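Project Loslow: Final Report, Section 4 (What Went Wrong)
Prepared by Crisóforo Arellano for the Hevo teaching lab

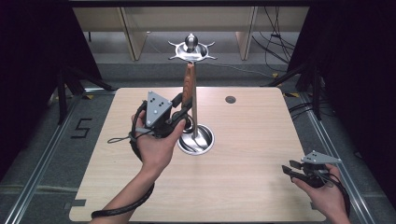 4.1 The fault

Our task was a modest one. Two hand-held grippers, one per hand, record a person handling a sword-like prop on a stand, and the arm we call Oron later repeats the motion. We had 38 recordings by May and were feeling pretty good about ourselves.

On replay, Oron closed its left jaws on air, moved its empty hand away with great dignity, and logged a success. Then the right jaws drove into the metal pole and kept pushing. The force limit was supposed to stop it at 400 ms. It took 593, and by then Yimer had already hit the emergency stop, with a noise I won't try to spell.

4.2 Cause

We found 2 problems. The left and right marker plates had swapped IDs in the config file, so each hand was tracked as the other. I wrote that file. The force check also ran in the same loop as the logger, and the logger liked to take its time.

The "success" message came from a test that only asked whether the jaws had closed. They had.

4.3 Fixes

The IDs are now read at startup and the program refuses to run if they don't match the hand. The force check has its own loop. A grasp counts only if the jaws stop before they are fully shut.

Cables are still an open issue. They trail from the grippers down past the wrists, and a loop can catch on the stand during a reach. Yimer wants clips on the sleeves. I want a budget for clips.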